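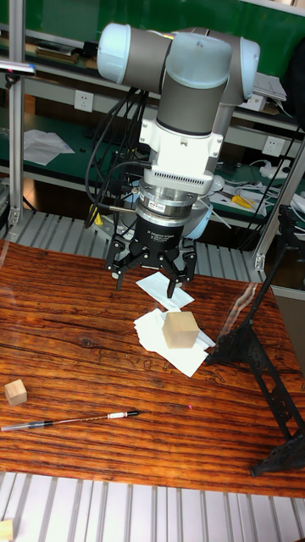

Page last changed: 1/29/21

Bench arm rules, second go

Quick one this issue as the full write-up is still being typed. The Firnville bench rules for small arms have been redone. Old version ran to 15 pages and most of it was about fencing we don't have. New one fits on two sides. Please bin the old one, including the copy taped inside the cupboard door at Foltden.

Why bother? We went back through the stop log. 413 stops since September, and 287 of those had no cause written down. None. Just a time and a set of initials. Can't fix what isn't written down, so rule one is now the boring one: every stop gets a cause, even if the cause is "don't know". "Don't know" is a fine answer. Blank is not.

Of the stops that did have a cause, 63 were down to something on the table that wasn't in the set-up sheet. Mugs, tape, a spare gripper pad, somebody's notes. So rule two. Before the arm is powered, the table gets checked against the sheet, item by item, out loud if there are two of you. If it's on the table it's on the sheet. If it's not on the sheet, it comes off or it gets written in, with where it sits. Tall things first - stands, poles, brackets, anything the elbow or the wrist could swing into. Then the flat stuff.

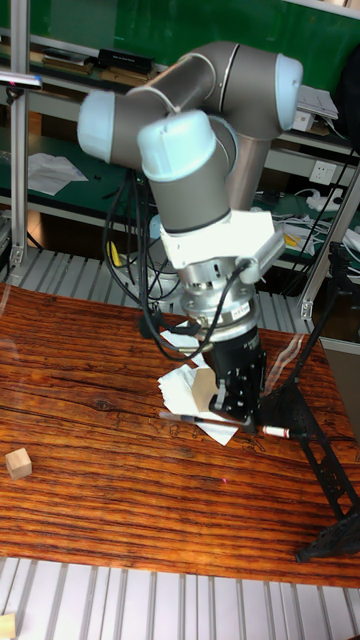
A reply to the last issue asked whether paper really needs listing, as a sheet of paper never hurt an arm, and said that if we carry on like this people will tick the whole column without looking. Also that the Henex sheet manages with one line, "table clear of loose items", and it has worked there for years.

Fair point about the ticking. We've cut the columns from six to three because of it. But paper stays on. Paper slides, and a block standing on paper slides with it, and then the taught position is wrong and the first you know is a fingertip coming down on an edge. As for "clear of loose items", that's fine on a bench where nothing is meant to be loose. Most of our work is picking things up. The loose items are the job.

Rule three, speed. Reduced speed for any first run after a change. A change means: new tool, new finger, moved table, moved stand, edited program, even one line. Edited a comment? Still counts, sorry, we argued about it for an hour and that was the easiest place to draw the line. One full cycle slow, watched the whole way through, then normal.

Rule four, hands. No reaching in while the program is paused. Paused is not stopped. If you need to straighten something, stop it properly, do the straightening, check the table again, restart from the top. Yes it's slower. Yes all of us have done it the other way.
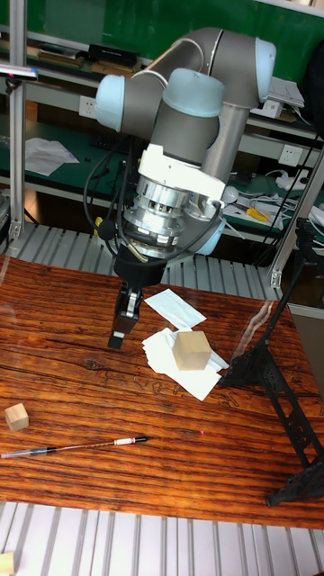

Fingers down over bare wood, large block on the papers to the right.

Rule five is cables, and it's the one that will get the moans. Any cable that hangs in a loop beside the arm needs walking through the full range at the start of the shift, wrist both ways, by jogging. Look for it catching on the flange or pulling tight. The Öztürkmen clips are allowed, the sticky pads aren't - they leave gunk on the covers and let go when they feel like it. Order clips through stores, not on your own card please.

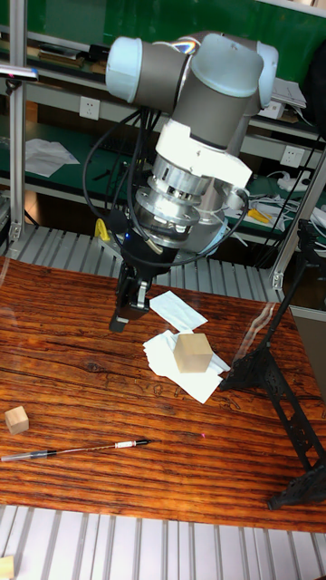
Set-up sheets should cover the small stuff as well as the work pieces, and that's where most of the trial sheets fell down. People write the blocks and the stand and stop there. A pen lying near the front of the table gets its own line, same as the big cube does, with which way the tip points if it's part of the task. If it isn't part of the task it goes back in a pocket. Blocks that sit off the table, down on the ribbed platform at the front, go on too. They're near enough to matter when the table gets reset and someone grabs the wrong one. Size goes next to each block, becuase "cube" on its own tells the next shift nothing.

Still open: who signs the sheet when a bench is shared between two jobs. Foltden want the morning shift to sign for both, Firnville want one signature per job. Second one probably, not settled.

Laminated copies go out with the next stores run. One per bench, two for the long bench. If your's hasn't turned up by then, print it off the shared drive, folder is "bench rules", take the file marked v2 and not v2 old.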